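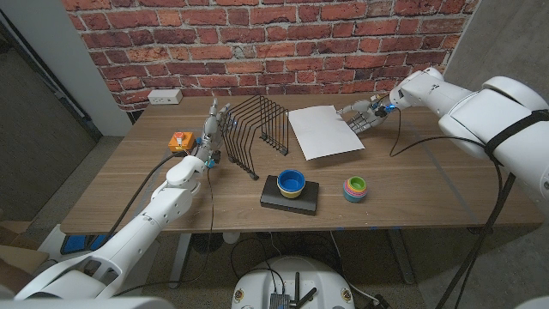

3.2 Where the clutter goes

I came to this question through my own kitchen, which I suspect is how most people end up studying domestic surfaces. For the Clurura study we asked 142 households to keep a diary of one table each, the one they used most, and to write down whatever had been left on it at bedtime. We did this in November, when people are indoors a lot and the post starts piling up. I had expected the diaries to be full of food and crockery. They weren't, or at least not in the way I'd guessed! What we got was paper next to cups next to things that belonged in a different room altogether, much the sort of company kept in Figure 1, where a wire file organizer and a sheet of paper share a wooden tabletop with a blue bowl sitting in a yellow cup. I've come to call this a mixed surface, and I use the term from here on for any table holding at least one item for paperwork and one for eating or drinking.

Figure 1. A mixed surface: paper, bowl and cups on one table.

Across the diaries we ended up with 647 usable entries (a fair few more had to go, mostly where people had written "the usual" and left it at that). I coded them twice, a month apart, and changed my mind more often than I'd like to admit about what to do with nested or stacked things. Is a bowl in a cup one item or two? I settled on two, and I treated a stack of cups as one, on the grounds that a stack tends to get picked up and moved in one go. You may well disagree, and the Stullico coding sheet does it the other way round, so please be careful if you compare our totals with theirs.

The bit I enjoyed most was the paper. Letters and forms stayed put for longer than anything else, with a median of four nights, while cups and bowls had a median of two. When I rang people up afterwards, several told me they left a form out on purpose so they'd remember to fill it in, and then got so used to seeing it that they stopped noticing it at all (I'm guilty of this myself, with a parking permit). Hamann trays, which we gave to half the Brirnent group, made hardly any difference here. People liked them well enough, but the paper went in the tray and the tray stayed on the table, so in my coding the surface was every bit as mixed as before.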